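Gumden Cell Biology Floor: Safety Walk-Through Checklist, with Comments
May 2024

Welcome to the spring walk-through, and thank you to everyone who stopped pipetting for a minute so I could get past with my clipboard. The list covers the main culture room, the ribosome prep bench, the cold room and the corridor. I have marked each item OK, FIX or ASK, and I have let myself ramble a bit in the comments, as I usually do.

1. Eyewash stations run clear for the full test
OK. Both ran clean. The one beside the prep bench still has a tip box parked on its lid, and I moved it twice in one morning (you know who you are!), so please find the box another home.

2. Biosafety cabinets certified and sashes at working height
OK. Stickers are current on all of them. The Vornon cabinet by the window has its grille half covered with paper towels again. I know it keeps the surface tidy, but air has to go down through there, so please lay one towel flat in the middle and leave the front grille bare.

3. Cell line containers labeled with name, passage and date
FIX. Mostly lovely, and the new printed labels are a big improvement on the old marker scrawl. Two flasks on the lower incubator shelf said only "HeLa, mine." That may be true, but I can't tell whose, and neither can anyone covering for you on a weekend.

4. Centrifuge rotors inspected and logged
FIX. The ultracentrifuge log is up to date and beautifully kept. Our written limit for the older rotor is 1,000 runs, and it is getting close enough that I would like us to order the replacement now and not in December, when everybody is trying to finish their sucrose gradients before the holidays. Please also wipe the buckets after each run. Dried sucrose is sticky, and salt left under it will pit the metal.

5. Chemical storage separated by hazard class
ASK. Acids and bases are apart, solvents are in the yellow cabinet, and the cycloheximide is locked up with its sheet taped inside the door. My question is the box from Gimport on the floor under the sink, which has no hazard label on the outside. If it is yours, please open it, log it and shelve it by Friday. 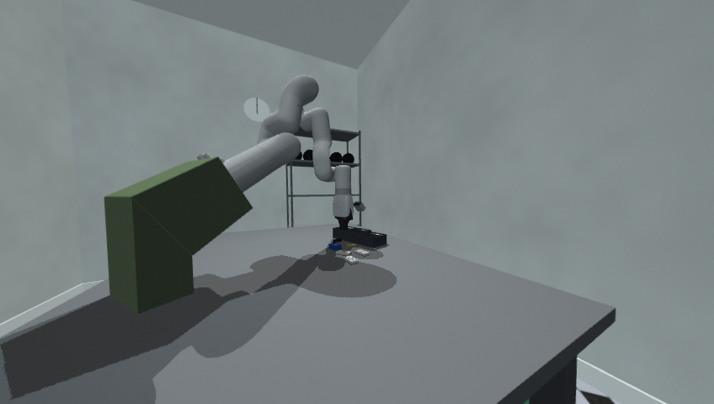

6. Benchtop automation and moving equipment
ASK. The Phan project would like to move its plate handling for the ribosome profiling work out of the hood and onto an automated bench, and I am very much in favor, with a few things to settle first. The plates hold lysates from human cells, so a dropped one is a spill with our full spill procedure attached, and the plan needs to say who responds and what gets shut off. Think about height as well as floor space: on an arm like the one shown, the elbow is the highest point, well above the tabletop, and a shelf of reagent bottles hung over a bench like that would be asking for trouble. I would like the reach marked out in tape, a stop button you can hit without leaning in, and nothing stored inside the line. Send me the layout before anything is bolted down and I will gladly come and look.

7. Cold room: floor dry, door release working, no dry ice stored
OK. The inside release works well, and I tested it with the door shut, feeling quite brave. No dry ice in there this time, thank you. There is a puddle that comes and goes by the left rack, so I have put in a ticket for the drain.

8. Sharps and biohazard waste
FIX. One sharps bin was over the fill line. Close it at the line and start a new one, even if it feels wasteful. Spare bins are in the corridor cupboard, second shelf, and we have 20 left.

9. Liquid nitrogen area
OK. Face shield, gloves and apron are all hanging where they should be, and the oxygen alarm passed its check. The gloves are looking tired around the cuffs, so I have asked for a new pair in medium.

10. Exits and corridor clear
FIX. The corridor was clear apart from a stack of empty foam shippers outside room 320. They go down with the recycling on Thursdays, and if you miss it they can wait inside your own room until the next one.

11. Training records
OK. Everyone handling human cell lines has finished the refresher. New summer students need theirs before they touch a flask, and I am happy to run an extra session at whatever hour suits.

Please write your initials beside each FIX once it is done, on the copy pinned by the culture room door. ASK items can come to me by email, or just catch me at the coffee machine.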